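Minden Housing Association
@MindenHousing
28 January 2023

1/ Minden Housing Association has begun its winter smoke alarm service. The following posts explain what residents of the Burine and Prakell buildings should expect, and how those who maintain their own alarms should proceed. Please read the full thread before contacting the office.

2/ The service covers 39 households in Burine and 70 in Prakell. Beaudoin residents were included in the July round and will receive a separate notice.

3/ Staff will leave a card at your door at least six days before a visit. The card states a two-hour window. If the window is not suitable, call the office and ask for extension 3491. Messages left after 4 p.m. are returned the next business day.

4/ An adult must be present during the visit. Please clear the floor beneath each alarm so that a stepladder can be opened safely. Beds and large furniture may stay where they are unless the card asks otherwise.

5/ Alarms due for new batteries are taken down and serviced together at a table. Each one is turned over and the battery is placed in the compartment on the back. The alarm is then set upright with the others until it can be tested and returned to its place.

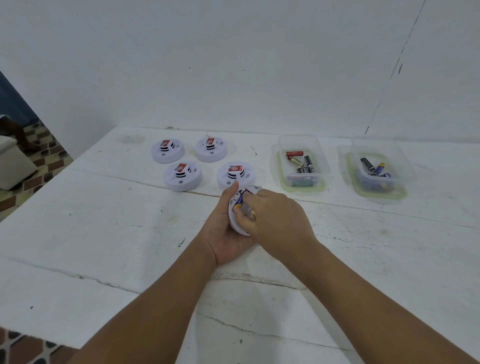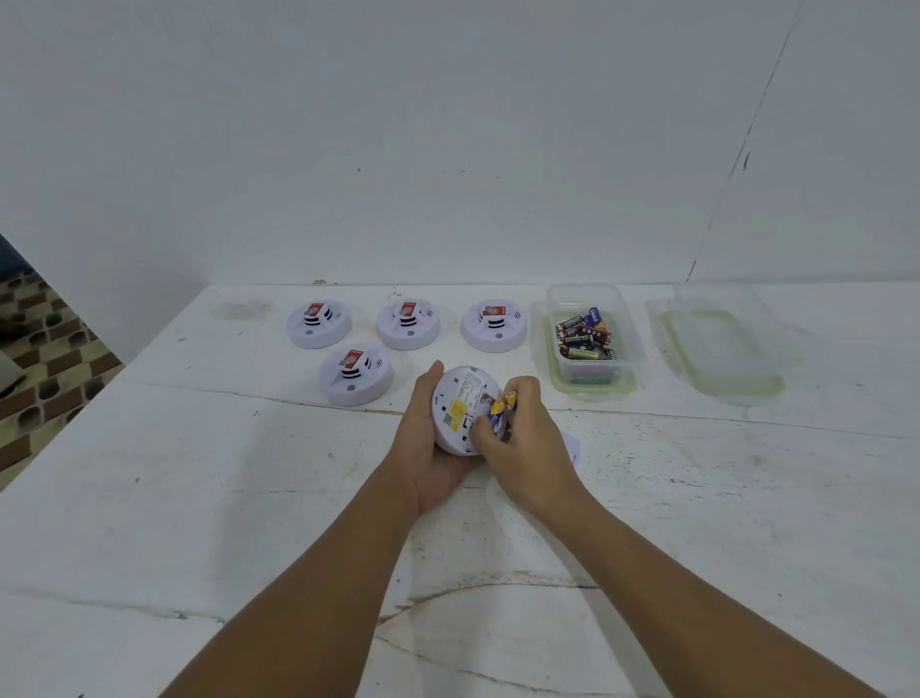

6/ RESIDENTS WHO CHANGE THEIR OWN BATTERIES

Use the battery type printed in the alarm's manual or on its back. Do not mix old and new batteries, and do not use rechargeable batteries unless the manual allows them. Match the plus and minus marks in the compartment before closing it.

7/ Once the alarm is back on its mount, press and hold the test button until it sounds. Let other members of the household know beforehand. If the alarm stays silent, check the position of the battery and test again. An alarm that fails a second test should be reported to the office the same day.

8/ Check the date of manufacture on the back of each alarm. Any alarm more than ten years old should be replaced, even if it passes the test. The Association supplies replacements to tenants at no charge. Owners may order through the office at cost.

9/ Wipe dust from the vents with a dry cloth or the soft brush of a vacuum cleaner. Do not spray cleaning products on or near an alarm, and do not paint any part of it. Stickers and decorations must be kept away from the openings.

10/ Used batteries may be brought to the collection bin in the Prakell lobby. Place tape over the terminals of lithium and nine-volt batteries first. Batteries must not be left in the hallways or put down the trash chute.

11/ A short chirp at regular intervals usually means a low battery. A continuous alarm must be treated as a fire: leave the apartment, close the door behind you, and call 911 from outside. Do not remove the battery to stop an alarm caused by cooking. Open a window and use the silence button if your model has one.

12/ Residents who are deaf or hard of hearing may request an alarm with a strobe light or a bed shaker. The request form is at the front desk in each building and may be returned there or by mail. No medical letter is required.

13/ The schedule by floor is posted beside the mailboxes in Burine and Prakell. Changes will be announced on this account and on the same notice boards.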